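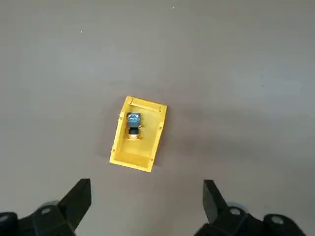
Figure 1. Yellow plastic tray on the floor.

Effect of serum withdrawal on cell cycle arrest in mouse fibroblasts

Student project report, Gillies teaching laboratory
Dougal Laing

Background

Fibroblasts in culture need growth factors to keep dividing. When serum is taken away, most cells finish the cycle they are in and then stop in G1, in the resting state usually called G0. When serum is given back they start again more or less together. I wanted to find out how long the mouse fibroblast line kept in our laboratory has to be starved before most of the cells are arrested, and whether the arrest can still be reversed after a longer starvation.

The protein I followed was p27, an inhibitor of cyclin-dependent kinases. It builds up in resting cells and falls when they go back into the cycle.

Methods

Cells were grown in DMEM with 10 percent calf serum and split before they became crowded. This matters because contact between cells also raises p27, and a full dish will look arrested whatever the serum is. For each time point I plated cells in three dishes, let them attach overnight, washed them twice with warm saline and changed to medium with 0.2 percent serum.

Dishes were collected at 0, 12, 24 and 48 hours. One dish was fixed in cold ethanol and stained with propidium iodide for flow cytometry. The second was lysed for Western blotting. The third was given full serum again and fixed 18 hours later. Doublets were removed by gating on pulse width. After gating, the smallest sample had 3068 cells, which I thought was enough to keep.

I also scored BrdU labeling by eye on coverslips, 200 nuclei per slip, with the labels covered so that I did not know the time point.

Results

At the start, 27 percent of nuclei were labeled with BrdU. Labeling had dropped a little at 12 hours and was clearly lower at 24 hours. At 48 hours labeled nuclei were rare. The flow cytometry agreed with this, with the S phase part of the profile getting flatter and the G1 peak getting taller.

p27 was faint in growing cells and strong at 24 hours. There was not much difference between 24 and 48 hours on the blot. The loading control was uneven in the first blot – the last lane had less protein – so I repeated it with fresh lysates and used only the second one.

After serum was returned, about 40 percent of the cells starved for 24 hours were in S phase at 18 hours. The 48-hour dishes recovered more slowly. They also had more floating cells, and the profile showed a small sub-G1 shoulder, so some of the cells were probably dying.

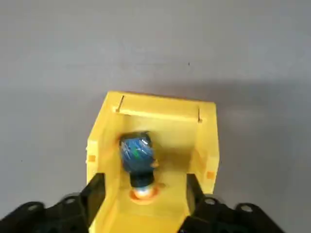

Greseck read the draft and asked whether the slow recovery at 48 hours was a real delay or only a loss of healthy cells, and said that a single collection at 18 hours could not separate the two.

I agree with that. To answer it I would need to collect cells every two or three hours after serum is added, and stain for annexin V in the same samples. I had planned a short version of this for October, but the stock I thawed grew poorly and I did not use the data.

For this line, I would starve for 24 hours in later experiments. A second batch of serum should be tested before the time is fixed.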